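Can a Robot Do Your Chores Yet?
Hadstead Science Pages for Young Readers
Updated Oct 31, 2025

Reading level: ages 9 to 12

Some machines have been doing chores for a long time. A washing machine washes clothes. A dishwasher washes plates. A bread machine mixes dough and bakes it. Most people do not call these robots, although they do work that used to be done by hand.

Each of these machines is a box. You put the work inside the box, and the box is built so that nothing inside it can surprise the machine very much. The dishwasher does not know what a plate is. It sprays hot water everywhere for a set time, and anything in the racks gets sprayed.

The harder question is whether a machine can do a chore outside a box, in a kitchen or a workshop, with things lying where people left them. The answer depends on the chore. This page explains what makes one chore harder than another.

Hard things and soft things

Engineers sort objects into two groups. A rigid object keeps its shape when you pick it up. A mug, a brick and a spoon are rigid. A deformable object changes its shape when you touch it. A sock, a shoelace, a slice of ham and a plastic bag are deformable.

Rigid objects are easier for robots. If the robot knows where one side of the mug is, it can work out where the other side is. When the mug moves, all of it moves together. A robot can be given a model of the mug, a kind of map in numbers, and the map stays correct.

The map of a sock is wrong as soon as the sock is lifted. The toe swings, the top folds over, and the heel may go underneath where no camera can see it. The robot has to look again and make a new map, and it has to do this over and over while its hands are moving.

You can test this at home. Put a spoon on the table, look at it, close your eyes and pick it up by the handle. Now drop a sock on the table, close your eyes and try to pick it up by the toe. You can use your fingers to feel for the toe. Many robots have no feeling in their fingers at all, or only a little.

Mending: a difficult chore

Suppose the chore is mending a hole in a shirt. A person pushes a needle through the cloth, pulls it out on the other side, draws the thread along behind it and does the same again. At the end there is a knot.

A sewing machine also joins cloth with thread, and it is very fast. It does this by being a kind of box. The needle goes up and down in one place only. The thread comes from a spool along a fixed path. A person slides the cloth underneath and keeps it flat and straight. The person is doing the part with the surprises in it.

To mend like a person does, with a loose needle and a loose thread, a robot needs at least one good gripper and usually two. One holds the needle. The other holds the material, or waits to take the needle when it comes through. The same motions are needed when the material is skin or other body tissue, where the stitches are called sutures. A hole in a shirt and a cut in tissue are different problems in many ways, but the thread behaves badly in both. 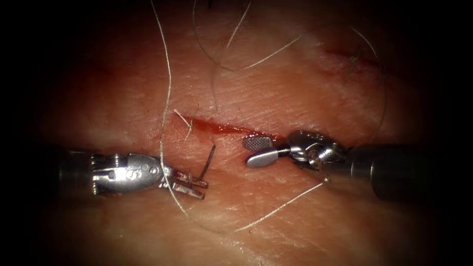
Thread is difficult because it has so many possible shapes. A rigid rod can be described with a few numbers that say where it is and which way it points. A piece of thread can bend at any place along its length, so it needs a long list of numbers, and the list keeps changing. The thread is also thin, which means a camera may lose sight of it against a background of nearly the same color. Follow the pale thread between the two metal arms and you will see the trouble. It comes down past the left jaws, swings around in a wide curve below the cut, and rises again toward the right-hand arm, with another loop across the top. A machine that is going to pull on this thread should know which part will move first. It should also keep its jaws out of the loops. The needle is easier, since it is stiff, but it is small, and the left jaws hold it right at their tips. If it turns even a little in the jaws, it will go into the material at the wrong angle.

The jaws themselves are a compromise. Your hand has five fingers with skin that can feel, and it can roll a needle from finger to finger. A pair of narrow jaws can open, close and turn. To change its hold on a needle, it often has to pass the needle to another pair of jaws and take it back. Some jaws have a rough pattern on the inside, like the bottom of a sneaker, so that small things do not slip.

Who is deciding?

When you see a robot arm doing something difficult, there is a question to ask before you decide how clever the machine is. Who is choosing the movements?

There are three common answers.

The first is a person. The person moves a pair of handles, and the arms copy the movements. Engineers call this teleoperation. The arms may be very exact, but the thinking is done by the person at the handles. A video of a teleoperated robot folding a shirt shows that the arms are able to fold a shirt. It does not show that the robot knows how.

The second is a fixed program. The arms make the same movements each time. This works well when the parts always arrive in the same place, as they do on many factory lines. If a part is turned the wrong way, the arm will usually try to do its job anyway, and the job will be spoiled.

The third is a program that looks, chooses a movement, makes it, and looks again. Such a program is called autonomous. Many of these programs are made by learning. The computer is given recordings of a task being done many times, often by teleoperation, and it adjusts itself until its own movements come close to the recorded ones.

You cannot always tell which of the three you are looking at. A photograph never tells you. You have to read what the makers have written, and sometimes they have not written it.

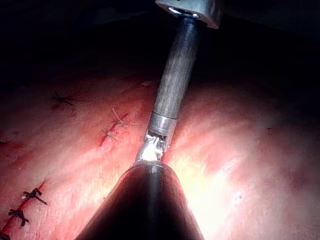 Cameras are the other half of the problem. An autonomous program can only use what its sensors give it. A camera placed high above a table sees the whole table, but the robot's own arm may block the part that matters. A camera mounted near the gripper sees the fingertips well and sees very little else. Many robots carry both kinds and combine them.

Shiny and damp surfaces add to the trouble. Light bounces off them and makes a white patch in the picture, called glare. Inside the patch the camera records almost nothing. When the arm or the lamp moves, the patch moves too, and a simple program may believe that an object has moved. Steel sinks, wet plates and glass doors all do this, and for that reason a kitchen is a harder place to see in than a cardboard warehouse.

A test with towels

The workshop at Urkach tests machines for laundries. Its towel test is simple to describe. A robot with two arms is given a heap of 200 clean hand towels. It must pick up one towel at a time, find two corners, fold the towel and put it on a stack.

In the last test the robot, which is called Lis, folded 78 towels correctly before it needed help. Then it picked up two towels stuck together and tried to fold them as one. A worker pulled them apart, and the robot went on.

Whether this is a good result depends on what you compare it with. A person would have noticed the second towel by its weight and by the feel of it. The person would also have been much faster. On the other hand, the robot can work at night. In a laundry with almost 10 machines of this kind, one worker could go from one to the next and fix the mistakes.

The Vandden shirt factory looked at the same robot and did not take it. Shirts have sleeves, collars and buttons, and they come in several sizes. Folding a towel does not prepare a machine for that. Vandden will look at a newer model in November.

So which chores?

Vacuuming a flat floor: yes, in many homes. The floor is rigid and the machine does not have to hold anything. It may still get stuck on a cord, because a cord is deformable.

Moving boxes in a warehouse: yes, in many places, if the boxes are of known sizes.

Loading a dishwasher: in tests, slowly. Plates are rigid, but they are shiny and they overlap.

Folding laundry: in tests, mostly with towels and simple shirts.

Sewing on a button by hand: in general, no. A machine in a factory can do it when the cloth and the button are held in place for it. A machine in your home that finds the shirt, finds the button, threads the needle and sews would have to solve every problem on this page, one after another, without dropping the needle.

Words to know

Autonomous: choosing its own movements, using what it senses.
Deformable: able to change shape when touched or moved.
Glare: a bright patch where light bounces straight into the eye or the camera.
Gripper: the part of a robot that holds things.
Rigid: keeping its shape.
Suture: a stitch that closes a cut in the body. The thread used for it is also called suture.
Teleoperation: moving a machine's arms from a distance, by hand.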